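Trillivholm table: set-up guide
Section 4: Fitting out the table for cooking practice

Read this section after the legs have been levelled (section 3). Allow 18 minutes. One person can do all of it except step 2.

You will need:
the Plimine backing sheet
masking tape
two bar clamps with padded jaws
a damp cloth and a dry one

1. Wipe the top with the damp cloth and dry it straight away. The oil finish marks if water is left standing on it.

2. Stand the backing sheet along the rear of the table with a second person holding it upright. The printed side may face either way.

3. Tape the bottom corners of the sheet. Press the tape down with a thumb and leave it for a minute before letting go.

4. If you are joining another surface to the table, bring it up to the front edge and clamp the two together. Place the clamps well apart. Tighten by hand only.

Caution: Check that the clamp pads sit flat. A bare jaw will dent the edge of the slab, and dents are not covered by the Teltidik guarantee.

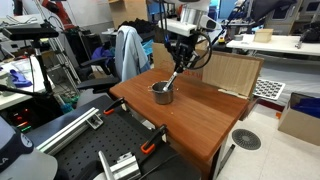 Cookware for the table should be small and light. Lift it on and off; dragging a pot will scratch the finish. Set it down well in from the front edge, and when a long metal utensil is used, keep its tip low in the pot as you stir. Crumbs tend to end up on the wood beside the pot, as a few have here, and should be brushed off before anything is moved across them. Keep trailing cables clear of the pot and its side handle.

Note: The table is for cold ingredients and dry practice only. Do not put a heated pot on the bare wood. Use the Enache mat, part 566, which is sold separately.

5. Place the pot and try the handle from your usual position. Turn the pot if your sleeve catches on it.

6. Press lightly on each corner of the table. If it rocks, go back to section 3 and adjust the legs.

After use

Empty the pot first, then brush the top and wipe it. Replace the tape after 12 sessions, or sooner if the corners lift. Peel it slowly, pulling along the sheet.

Spare backing sheets are ordered by table number, stamped under the top. Send orders to Hubert Wilczyńska at the Trillivholm parts desk.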